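Clikby Ceremony Desk
Section 4: Preparing a graduation session

Only users with the Registry role can open a ceremony for editing. Finish the import of award results (Section 3) before you start.

4.1 Creating the session

1. Open Ceremonies and select New session.
2. Enter the venue code. The main hall at the Tornislow campus is 1894. The Butier annexe is 667.
3. Set the start time. Leave at least 4 hours between sessions in the same hall.
4. Select the faculties to be presented and press Save.

Note: A faculty may be split across two sessions - tick Allow split before saving.

4.2 Building the presentation order

1. Open the Order tab and press Load graduands.
2. Choose a sort rule. The default is award level, then family name.
3. Check the Held list. Graduands with unpaid fees or missing results stay there until Registry releases them.
4. Press Lock order.

Caution: Reader cards are numbered when the order is locked. If you unlock it later, destroy all printed cards and print the full set again.

4.3 Guest tickets

1. Enter the number of tickets for each graduand. The upper limit is 6.
2. Set the closing date for requests. For June ceremonies, use the date shown in the Quansah campus calendar.
3. Press Publish. Graduands receive a link by email.

Note: Tickets returned after the closing date are not offered again automatically. Go to Tickets, then Returned, and release them by hand. 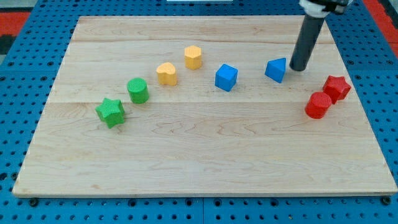 Fig. 4-1. Coloured blocks on a wooden board.

4.4 Closing the session

1. Mark absent graduands on the Attendance tab.
2. Press Close session. Awards in absentia are passed to the certificate queue.

Section last revised: Monday, February 6, 2023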